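Survey pretest notes, vaping and nicotine use
22/06/2024

Paper pretest of the Contreras questionnaire is finished. We mailed 200 to the Noline list and 200 to the Ravis list, same wording, same cover letter. 138 came back in all. The Noline returns were thinner than I wanted and most of them skipped Q7.

Q7 asks how often the person vaped in the past 30 days. Two things look wrong with it. The answer choices go from "once or twice" straight to "weekly," and people wrote in the margin between them. Also, a few people who said no at Q4 still answered it, so the skip arrow is not being read. On the Ravis version the arrow is bold, and there I found only one stray.

Coding so far: nicotine pouches go under "other smokeless" until we agree on a separate code. Anyone who ticked both daily and weekly is coded daily. Blank age stays blank; please do not fill it in from the mailing list, I had to undo that on a batch this morning.

Supplies for the next mailing: bags are folded and kept in the clear divided box on the dark shelf. Flatten each one before folding or the stack won't fit its compartment.

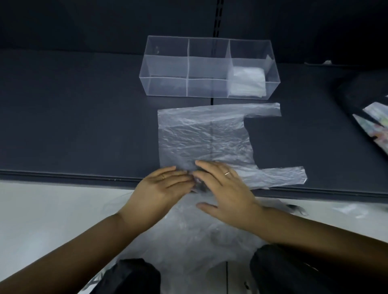
Changes for the main round

Q4: add "even one puff" to the wording.
Q7: new choices are none, 1 to 2 days, 3 to 9 days, 10 to 29 days, every day.
Q9: drop the brand question. Half the answers can't be read.
Q12: move the reasons for quitting after the health items.

Main sample stands at 1133 addresses once duplicates are out. Gudex export still cuts the ID to four digits if the column is left on automatic, so set it to text first. I have not checked whether this hit the older file.

Still open: whether to send a reminder card in November or a full second packet. Cost sheet is in the shared folder, second tab.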